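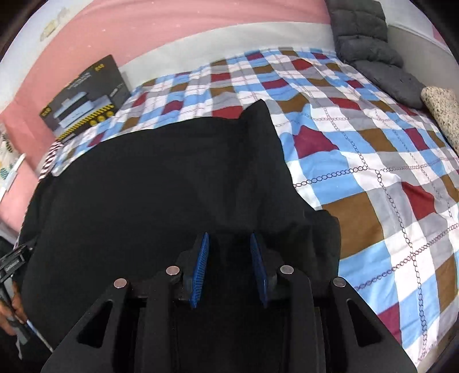 I own too many black clothes. I know this because October is when I turn out the wardrobe, and by mid-morning I had made a heap on the chair that looked like a bin bag with sleeves.

My method is to spread each thing on the bed and fold it there. The checked sheet helps, as black on plain navy is how I once folded a cardigan into a pillowcase and lost it until spring. Against maroon and light blue squares even I can find the edges. Finding the front is another matter.

Mesfin Lemma, who folds the way other people do origami, tells me the trick is to smooth everything flat before you start. I smooth. I get one side lovely and the other side bunches up out of spite. Then I smooth that, and a corner rises somewhere else like a small tent.

So far I have folded 5 things and refolded four of them. The charity bag contains one scarf - and I've been eyeing it since lunch. The socks can wait until next October.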